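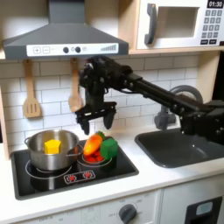

Can I teach the arm a task without writing any code?
Everything up to the first finished skill happens through the handheld leader. You move it, the arm copies you, and the software saves the motion. A scripting interface is there when you want one, and plenty of owners never open it.

Skokitier Jora Teaching Kit
Leader handle, gripper set and recording software for tabletop arms

The Jora kit is our favorite thing we've built. It gives a tabletop arm a second, smaller version of itself that you hold in your hand, so showing it how to pick something up feels a lot like picking it up yourself. You squeeze the trigger, the jaws close. You roll your wrist, the wrist joint rolls. Most people stop looking at their own hand within the first session and just watch the jaws – that's the moment it gets fun!

Two ways to show a task

Remote mode. You hold the leader and stand wherever you have a good view. The arm follows at full scale or at a reduced scale for fiddly work. Half scale is lovely for edges and corners.

Hand-guided mode. Press the button on the wrist collar and the joints go light. Take hold of the arm itself and walk it through the motion. This mode is great for reaches and waypoints, and less great for grasping, as your own hands end up close to the object.

You can switch modes in the middle of a recording, and the software keeps it all as one take.
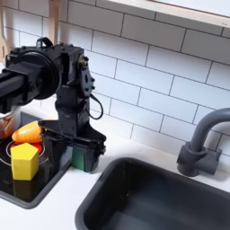
Good demonstrations come from a workspace with some variety in it, and small play kitchens are a wonderful place to start. Everything is light, nothing is hot, and a dropped piece just gets picked up again. Mix your shapes from day one. A carrot lying on its side asks for a very different grasp than a yellow five-sided block standing upright on glossy black, and a skill trained on only one of them will be clumsy with the other. Leave the neighbors in place, too. Reaching past one piece to get at another is a skill in itself, and it's worth recording.

Recording your first skill

1. Fix the arm to the table and run the zero check. The leader buzzes twice when the two match.
2. Name the task in plain words, such as "move the carrot to the sink." The name is stored with every take.
3. Bring the open jaws over the object and pause before you go down. A clear pause helps the software split the approach from the grasp.
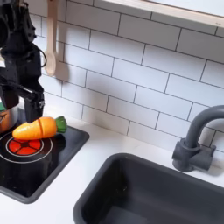 4. Close gently and lift straight up before moving sideways.
5. Release, back away, and tap the pedal to end the take.
6. Move the object a little and go again. We suggest 20 takes for a simple pick and place, and 58 for anything with a lid, a door or a drawer.

Delete bad takes freely. A fumble you recovered from can stay, and we'd even encourage it – recoveries teach the arm what to do when a grasp goes wrong.

What's in the box

Leader handle with trigger and wrist roll
Parallel gripper, black, with 2 sets of fingertips (flat and rounded)
Wrist collar with hand-guide button
Foot pedal
Table clamp
Cable set, 5 m
Bollell recording software, one license, no subscription
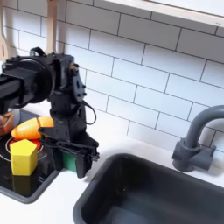

Gripper working between stovetop and sink, side view.

Cameras

Bollell accepts any standard USB camera and lines up the video with the joint data for you. One view from the side and one from the front make a good pair. Dark grippers over dark surfaces can be hard to read on screen, so try a lamp off to one side before you touch the exposure settings. Keep the cameras where they are for the whole set of takes. If one gets bumped, start a new set and give it a new name.

Fit and compatibility

The kit fits the Pîrvu tabletop arm straight out of the box. Other arms need the adapter plate, sold separately, and a joint map, which you can build in the setup screen. Fingertips swap with one screw. The older Pîrvu wrist without the cable loop needs the short cable, so please tell us when you order.

Care

Wipe the fingertips with a damp cloth when they pick up dust. Check the clamp before each session. Leave slack in the wrist cable, enough for a full roll in both directions.

Software notes, 29 Aug 2026

Takes can now be trimmed from either end without re-exporting the set. The pause marker shows up on the timeline in green. Half scale is remembered between sessions, which many of you asked for, and thank you for that!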